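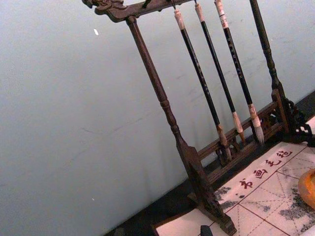 Ticket 849 – Utorthorpe Playhouse box office
Print this page | E-mail this page
Filed under: Online Booking > Seat Maps
Search tickets Go

Praltness says the seat map is fixed. I doubt it. Row F at the April matinee still sold 2 seats twice.

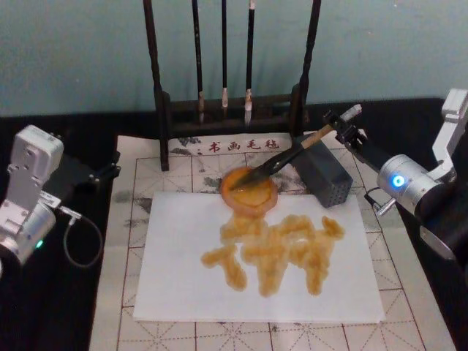
Support blames browser cache. We cleared it on both tills and got the same result. Ondwood, which handles our card payments, shows 2 charges for F6 – so much for cache.

Status: reopened. Please don't close it again without a test sale.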